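Folic acid belongs in the flour, and at a proper dose

Babar Ghumman
Sep 18, 2023

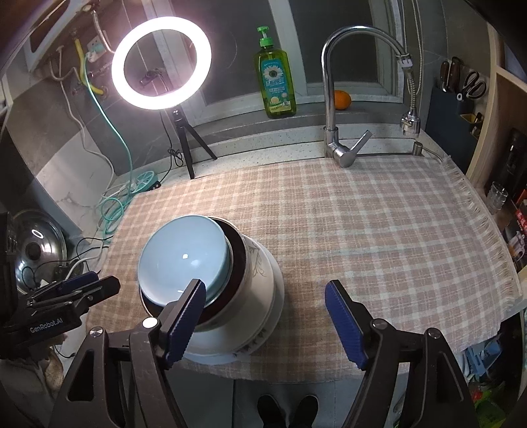 Bowls stacked on a checked tablecloth.

I worked as a pharmacist in Skendside for most of my career, and the conversation I had most often with pregnant women was one we were having too late. They would come in at eight or nine weeks, pleased and a bit sick, and ask which vitamins to buy. I would sell them folic acid and tell them to carry on with it up to twelve weeks. I rarely said that the time it does most good had largely gone by.

The neural tube closes in the first month or so after conception. Plenty of women don't know they are pregnant by then, and a great many pregnancies are not planned at all. Advice to start tablets before you conceive only reaches people who are already thinking about it.

Last November I went through the notes I had kept at the Limton branch. Over my last year there I had spoken to 149 women who were buying or collecting folic acid for a pregnancy. Of those, 104 had started after a positive test. It was one shop and I don't claim it proves anything about the country, but I doubt the shop down the road was much different.

Putting folic acid in flour gets round this. People eat bread whether or not they have read a leaflet. Other countries have done it for decades and seen fewer babies born with spina bifida. We have been slow, and I think the amount being talked about is on the timid side.

The usual objection is that it is medicine without consent. I take that seriously, but we already add calcium and iron to white flour and hardly anyone minds. The other worry is that extra folic acid can hide a shortage of B12 in older people. That deserves watching, and GPs can test for B12 – they should be doing it more readily anyway.

There is also the matter of who misses out. Wholemeal flour is usually left alone, and so is rice. My sister-in-law, who lives in Bragança, eats bread with everything. My own mother hardly touched it. Families like hers will still need the tablets, and the tablets should be free to any woman who asks, with no form to fill in.

I would keep the advice and the posters as well. They do help the women who see them in time.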